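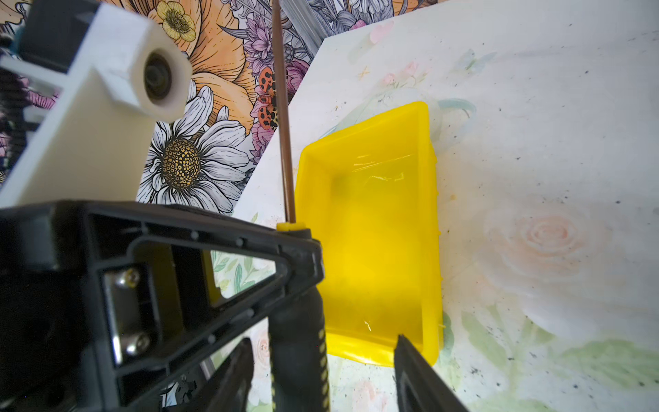
Subject: Re: Can they do chores yet?

Hi everybody,

Monique Marty wrote:
> I keep reading that a robot will be folding my towels by January.
> My brother-in-law believes every word of it. You folks fool with
> these machines, so tell me straight: can any of them do a plain
> household job yet, start to finish, while I'm out at the store?
> Even tidying up a toolbox would impress me.

Monique, welcome to the list, and thank you for asking it so plainly! I've been meaning to write something up for weeks, and the toolbox is a good place to start, as that's more or less what I've had on the bench.

The job is a screwdriver and a shallow yellow tray. Pick it up, hold it, set it down in the tray. You or I would do that while talking on the phone. For a two-fingered gripper it's a fair bit of work, and most of the trouble is in the holding. If the fingers close a little high or a little low on the handle, that long thin shaft swings over and the tip ends up somewhere you didn't plan on. I ran it 146 times over the winter (my wife can confirm, with some feeling) and kept notes on all of them. The last 20 went in the tray 17 times, and I was as pleased as could be. Then I moved the tray over by the width of my hand and things went downhill again.

So would I go to the store and leave it running? Not me, not yet. Towels are harder still, I think, because a towel never lies the same way twice and a screwdriver at least keeps its shape. The folks at the Welel shop, who do small parts sorting, tell me they're happy with theirs, but they have one bin, one part and good lights, and somebody standing close by with a cup of coffee.

If your brother-in-law wants to argue, send him our way. He'd be very welcome! And has anyone here tried the softer Riedl finger pads on round handles? I'd love to hear before I order a set.

Warm regards to all,
Clorkenon list, bench projects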